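Bin picker build, Yorath shared workshop

Morfudd Probert started this build in May, with an arm bought secondhand and a gripper she put together at her own bench. Updated 03/07/2022.
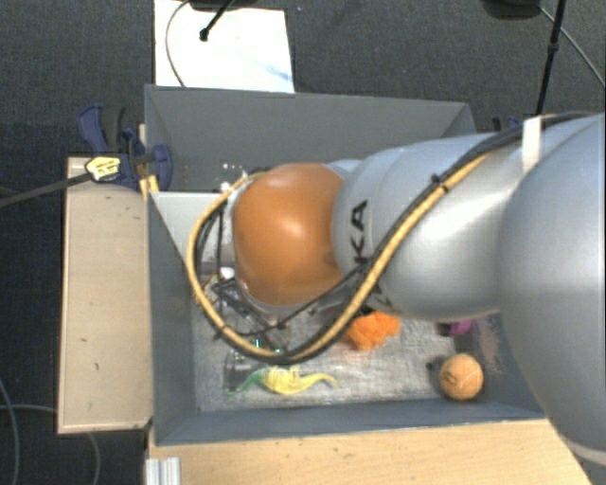 How much can the gripper lift?
Up to 2 kg, though most of what we pick weighs far less.

Arm over the bin – hose and cables strapped along the forearm, blue and black clamp on the bin wall. Next job is a shorter hose loop.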